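October 2020

Spent most of the day on the hanging plan for Gavberg. The room list came back from the gallery this morning and it is different from the one I worked to in June. They have taken the small side room for storage, so I lose a wall, and the long passage between the front room and the office has been added instead. I had the prints grouped by year. That will not work now, because the older ones are wide and need someone to stand well back from them.

Went through the drawers after breakfast and laid out what I still think is good enough. I kept 15. There were two from the harbor set that I have shown before, and I put them back. The paper on one has a soft corner and I don't want to frame over it again. The black ones held up better than I expected. I printed those at Dreruvden, on the old press, in the winter when the heating was off, and the ink went on heavy. I remember being annoyed about it. Now the heaviness is the thing I like.

The framer wants 840 for the lot, with plain white frames and no glass on the three large ones. I said yes. I could get it cheaper from the place I used last time, but two of those frames opened at the miter and I had to glue them on the morning of the opening with a belt around each one. The deposit is paid and I wrote it in the book.

Lunch was the rest of the soup. Then back to the plan.

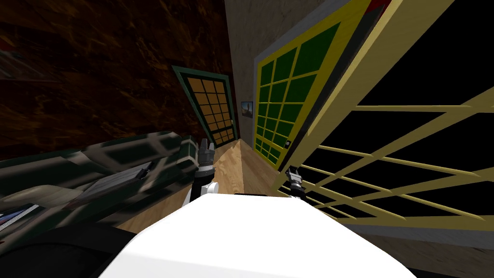
The passage is the part I worried about most. I drew it up to scale on brown paper, with the doorways left blank, and cut little cards for the prints and moved them around for an hour. What I need is a strong mark at the far end and quiet things on the way there. A row at even spacing looked dead. I thought about how a hallway looks when it is tipped, the walls and the doors and the floor all leaning the same way, and I tried the cards on a slight climb, each one a little higher than the one before. It was better. I don't know if the gallery will let me do it. They have a fixed hanging height, and it is in the contract, on the second page.

Wrote to them and asked. Kept it short.

After that I did the titles. I have put this off for weeks. Talebi, who publish the small catalog, need a list with sizes and dates, and they need it in one file. Half my sizes were for the image and half were for the sheet, so I had to take everything out again with the tape measure. Sheet size for all of them now. Four still have no title. I would leave them untitled, but I already have six untitled and it becomes a nuisance when someone wants to ask about one. I may go by the place where the plate was cut. The catalog run is 120 copies, of which I get 20. Last time I gave all of mine away in the first week and then had none to send to anyone, so I will put five in the closet and leave them there.

The statement is not written. I have one paragraph and I don't like it. It says "explores" twice. I read a few statements by other people in the Cumadeo group show leaflet to see how they did it, and most of them were no help. There was one I liked, a weaver's, which only said what the thread was, how long each piece took and what the weather was like. I might try that. Copper plate, black ink, cotton paper, a cold room.

Walked up to the post office before it closed and mailed the signed form. It was raining a little. The art supply store next door has shut for good, with paper up on the inside of the window. I used to get my tarlatan there. I will have to order it now and pay for shipping.

Cleaned the two rollers when I got back and hung them up. The soft one has a flat spot from lying on the bench all summer, which is my own fault. It will do for proofs.

No answer from the gallery yet about the hanging height. If they say no I will use the straight row but leave a wide gap before the last print. I marked both versions on the brown paper, red pencil for the climb and blue for the row, and rolled it up behind the door.

Still to do: titles, the statement, ask whether the passage lights can be turned. Buy hooks.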